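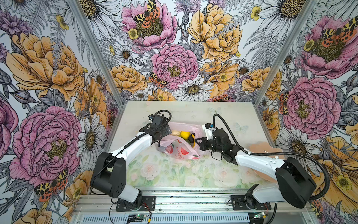
# Minutes of the autumn meeting, Beder Football Club (women's and youth section)

Held in the clubhouse, upstairs room, 2021-09-28

**In the chair:** Nomvula Engelbrecht
**Minutes:** Liv Nygård
**Also present:** head coach, under-17 coach, goalkeeping coach, academy liaison, two parent representatives
**Apologies:** physio, kit manager

## 1. Minutes of the last meeting

Agreed without changes. The action on the broken floodlight timer is closed. The action on the first aid course is carried over, as the provider has not replied to either email.

## 2. Trial players

The head coach reported on the summer trials. 29 players attended across the two weekends and four were offered places, of whom three have signed. The fourth has chosen to stay at Plulislow for her last school year and may come to us after that. Contact to be kept up through her current coach and not directly with the player.

The under-17 coach felt the second weekend had been too crowded. Small-sided games ran with seven a side on a pitch marked for five, and two of the younger goalkeepers hardly faced a shot. For the winter trials he would like separate sessions for keepers, with the goalkeeping coach in charge of who goes forward. Agreed.

There was a longer discussion about trial length. At present an outside player can train with us for up to three weeks before a decision is made. The parent representatives thought this too long for anyone travelling in. The head coach said one week tells you very little about a player who is nervous or tired from the journey. It was agreed to keep three weeks as the limit but to give each player a first answer – yes, no or stay on – after the second session of week two.

**Action:** Head coach to write this into the trial letter.

## 3. Host families

We have four host families this season, down from six. The Fourie house, which the club rents for older players, is full. Liv Nygård has visited and found it in fair order. The boiler has been serviced, and the landlord has agreed to replace the back door lock. The washing machine is still shared with the flat below, and the players have asked for set days. Liv to speak to the downstairs tenant.

The rate paid to host families was raised. It has been 35 a night for three seasons. One family has said they cannot carry on at that rate if they are also expected to drive to early matches. Two options were put forward:

- raise the nightly rate for all families
- keep the rate and pay mileage separately

The second option was preferred. The chair asked for figures from last season before anything is promised.

Under-18s in host families must be back by ten on evenings before a match. One family had understood this to mean every evening. The handbook wording is unclear and will be corrected.

**Action:** Liv to collect mileage figures and correct the handbook. Chair to write to all four families thanking them and explaining that the matter is in hand.

## 4. Tournament in December

The invitation from Luvance has been received for the indoor tournament. Entry is 900 for two teams, including lunch on both days but not beds. The under-17s would go as one team, with a mixed group of under-15s and under-16s as the other.

The academy liaison was in favour. Last time we went, the refereeing was good and every team had at least five matches. The head coach had some doubts about the floor, which is hard, and about players coming back from injury. She does not want anyone with a knee or ankle problem in the previous six weeks to be picked.

Travel was discussed. A coach with 50 seats would take both teams, staff and some parents. Parents' seats to be sold at cost once the players' places are covered. The quote is to be checked, as last year's did not include waiting time.

It was agreed to enter both teams. The chair abstained as her daughter is likely to be picked.

**Action:** Academy liaison to confirm entry and pay the deposit. Under-17 coach to name provisional squads by the end of next month.

## 5. Schoolwork and training times

Three families have asked for one of the evening sessions to start later. The school bus is now on a new timetable and gets in at twenty to six, with training at six. Some players are changing on the bus and going without food until nine.

The head coach can move the start to a quarter past six on two evenings but not the third, when the pitch is booked straight after us. The kitchen could be opened for half an hour before training if two adults are there. Both parent representatives will ask for names. To be tried until the winter break and looked at again.

Players on exam courses may miss one session a week without it affecting selection, provided they tell their coach by lunchtime. This was already the rule, but several players did not know it.

## 6. Pitches and equipment

The lower pitch has held up well. The goalmouth at the car park end needs seed and should not be used for warm-ups until it has taken. Cones to be put across.

Nets for the small goals are worn through at the corners. Four new ones to be bought out of this year's budget.

The goalkeeping coach asked for a rebound board. The chair said there was no money left for it this side of the new year. To be put on the list.

Bibs are going missing again. Each coach to collect their own set before leaving the pitch.

## 7. Contact with former players

The liaison has heard from two players who left for clubs abroad over the summer. One is settled and has started three matches. The other is still waiting for her registration papers and has only been able to train. The club has sent everything asked of it – the hold-up seems to be at the other end. Liaison to ring her each fortnight until it is sorted out.

## 8. Any other business

- The team photograph has been moved to the first home match of next month. Full home kit, no tracksuits.
- The key to the medical cupboard is now kept behind the bar and must be signed for.
- A parent has asked whether younger brothers and sisters may use the upper pitch during training. They may not.

## 9. Next meeting

Same room, first week of December, half past seven. Items for the agenda to Liv Nygård a week beforehand.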